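Workshop notebook, Thursday, May
Basket for the bread trays, second look
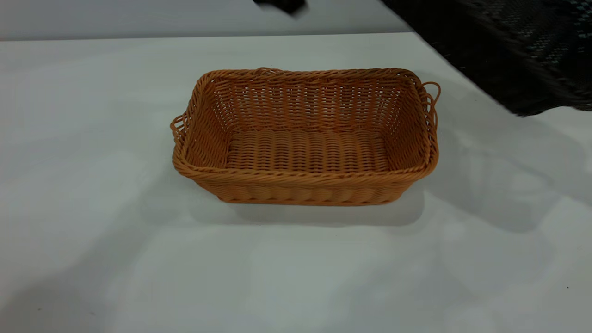 Sample basket from Layug, on the white table. Long side to the front.

Started 9.20. Begoña asked me to write down everything about the sample before we answer Layug, so that we do not have the same discussion as with the Cestik ones.

Material first. It looks like rattan but I think it is a synthetic weave. The colour is warm, like caramel, and Lovely likes it for the counter. The delivery paper says only "natural look", and this can mean anything. To ask Layug: which material exactly, and is it permitted in contact with food without a paper or cloth in between. Until I have this in writing we use a liner.

Shape. The walls open a little from the base to the rim, so it is more a tray than a deep basket. Good for rolls, less good for the small biscuits. If they stack when empty, the flared wall should help, but we have only one piece so I could not try it. Asked Virgilio to order one more before we decide.

Rim. Thick braid, twisted like rope, all the way round. I like this rim much more than the flat one from Cestik, which opened at the corner after three weeks in the shop. I pressed along the front edge with my thumb and did not feel any loose end. Under the rim I have not looked properly yet.

Handles. One loop at each short end, thin, some strands twisted together. They are my main doubt. With two fingers it is comfortable, with the whole hand it is not possible (Virgilio has big hands and he complained immediately). In the shop people will take it by one handle only, we know this from the last time. So the load test has to be done also with one handle and not only with two.

Walls are open weave with small gaps. Crumbs will go through, flour also. The floor is closer, with ridges from front to back. Anong says the ridges will keep crumbs between them and that somebody will have to brush it in the direction of the ridges, never across. I agree. She wants to try the soft brush from the Nuvley box.

Load test, with the bags of rice from the store room:
- two handles, 8 kg, 20 minutes hanging. No change that I can see. The floor goes down a little in the middle and comes back when the bags are out.
- two handles, 12 kg, 20 minutes. Floor goes down more. Left handle made a small noise when I lifted, then nothing.
- one handle: not done. Analyn needed the rice back for the kitchen at 11. To repeat in the afternoon or tomorrow.

We will never put 12 kg of bread in it, I know. But last year someone carried jars in a bread basket and I prefer to know where is the limit.

Washing. Layug writes "wipe with damp cloth". For us this is not enough, the Kikum shop washes everything on Saturday in the big sink. Plan: ten minutes in warm water with the normal soap, brush, rinse, dry upside down on the rack over night. Then look at the braid again and at the place where the handles join the rim. Not before the one handle test, otherwise we mix two things and do not learn anything from it.

Price. For 51 pieces they gave an offer to Begoña by telephone, but I do not have it on paper. Please put it here when it arrives:

(Added 15.40, Lovely) Liner from the old Cestik baskets is too long, it folds up at the short end and covers the handles. I will cut one and hem it. Please nobody take the grey cloth from my shelf.

(Added 16.10) One handle test goes to tomorrow morning, rice is still in the kitchen. Begoña to phone Layug about the material and about the second sample. Anong has the brush.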